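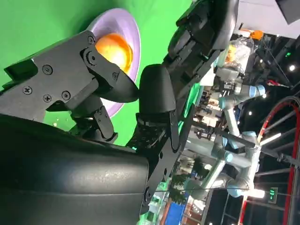

Figure 4.1. Orange on lavender, with green behind.

Home | Contents | Chapters | Glossary | Instructor Login

Chapter 4
The Colors in Between

I own more plates than I have shelf space for, and it's the fault of this chapter. Every time I teach it I go out looking for a plate in some new color (last December it was a mustard one, chipped, and I love it), and I come home and put fruit on it and move it around the kitchen until supper is late. I hope you'll do the same. You'll need a plate, something orange to put on it, and a few sheets of colored paper. You can read the chapter without them, but you'll get a lot more out of it with a plate in front of you!

In Chapter 2 we spent our time with red, yellow and blue. Now we mix them. Red and yellow make orange, yellow and blue make green, blue and red make purple, and those are the secondary colors of the painter's wheel. Figure 4.1 has all of them together, although the purple is a very pale one. Lavender is purple with a lot of white in it, what painters call a tint, and I want you to get used to seeing the family name behind the pale version.

Now look at how hard that orange works. Lavender is a quiet color and so it stays quiet, but the orange jumps. A strong color next to a tint nearly always does. My students tend to reach for a brighter tube when their fruit looks dull, and I used to do it too. Try softening the plate first. I keep a jar of Drakow white open on the table just for that.

One more thing before you mix anything. Ask yourself what color the orange thing is, and don't say orange. Where the light lands on it you may find bright yellow, or even a pale cream. Down in the grooves and along the edges it can go very deep. The plate does it too: a glossy one will give you a patch of plain white right in the middle of all that purple, and if you paint the patch lavender it stops looking glossy.

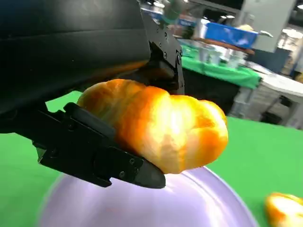 What you'll be doing in this chapter

First we'll mix each secondary color from two primaries and see how far it can lean before it turns into something else. An orange that leans yellow and an orange that leans red are different animals, and you'll want both on the palette. Then we'll make tints. Save your mixing cards, you'll need them again for the exercise on page 113.

After that comes the part I like best, the background. Put your plate on white paper and paint it small. Put the same plate on bright green and paint it again. I did this with a Dulloneo salad plate in a shade the store called "fog," and on the green paper I'd have sworn it was pink. The plate hadn't changed, of course. My eye was comparing, and eyes never stop doing that.

A plain backdrop also gives you some peace. A crowded room is full of little bits of color that all want a turn, and a flat sheet of green lets you look at one round shape and its rim. Keep both kinds of background in mind as you work.

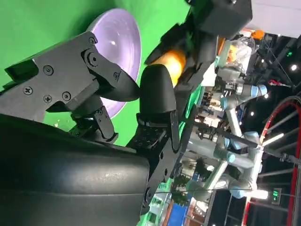

Figure 4.2. Lavender dish on flat green, busy hall to the right.

Before you go on, prop a plate up on its edge and look at it from well over to one side. The circle squashes into an oval and the rim catches light in a new place. Make a quick color sketch of that, no bigger than a playing card, and write down every color you used. Then turn to Section 4.1, where we'll start with orange.

613 shares | 2 comments

This site uses cookies to remember your place in the book. Accept | Settings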